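Two-armed mixing station shown to visitors at the January open afternoon 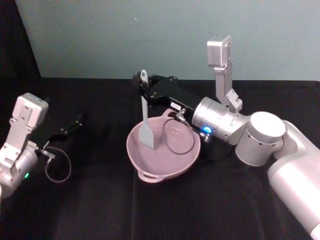 Cosska Institute -- Department of Handling and Assistive Robotics

The Department opened its ground-floor laboratory to visitors in January. The afternoon was attended by 64 guests, among them staff from neighbouring departments, pupils in their final year at school, and representatives of the catering suppliers Tritel and Vieira. Guests were received from two o'clock and taken through the laboratory in groups of 12.

The main demonstration concerned the use of ordinary kitchen tools by a pair of robot arms. The station shown to visitors has one arm at each side of a cloth-covered table, and each arm carries its own camera above the wrist and a parallel gripper. In the part of the work illustrated in this item, the right arm holds a light grey spatula upright in a pink two-handled bowl, while the gripper of the left arm is open.

Dr Jeanie Menzies, who leads the project, introduced the session and explained why the Department has chosen to work with household utensils. A spatula is made for a human hand, she said, and its handle gives two flat fingers very little to hold. If the grip is slightly off, the blade meets the bowl at the wrong angle and the tool turns in the fingers. The project team has therefore spent much of the past year on the grip itself, and only in recent months on the stirring and scraping that follow.

Boris Kuruc then described the method by which the arms are taught. An operator guides both arms through a task by hand, and the movements are stored together with the pictures from the cameras. The present collection for bowl and spatula work contains 344 such recordings, of which 41 were set aside for testing. Mr Kuruc noted that the recordings made with shallow bowls have been the more useful, as the wrist cameras have a clearer view of the blade when the sides are low.

Questions from the floor were numerous. Several visitors wished to know whether the arms could manage thick mixtures. Dr Menzies replied that the present programme is confined to dry runs and light materials, and that heavier mixtures would be considered once the grip can be relied upon. A representative of Vieira asked about cleaning. The Department accepts that this matter has received less attention than it should, and a short study of washable covers for the grippers is to begin in the spring.

Pupils were invited to try the guiding controls for themselves at a second table, under supervision. Moving one arm was found to be fairly easy -- moving two at once was another matter, and the queue for a second attempt lasted until the close of the session.

The Department wishes to thank Tritel for the loan of utensils and Pavlow House for the use of its reception room, where tea was served from four o'clock. Thanks are also due to the technical staff, who prepared the laboratory at short notice after the change of room.

A further open afternoon is planned for the summer term. Places will be limited as before, and groups of more than 12 will be divided on arrival. Schools and firms wishing to attend should write to the Department office, stating the number in their party and whether step-free access is required. Copies of the handout given to visitors may be had from the same office.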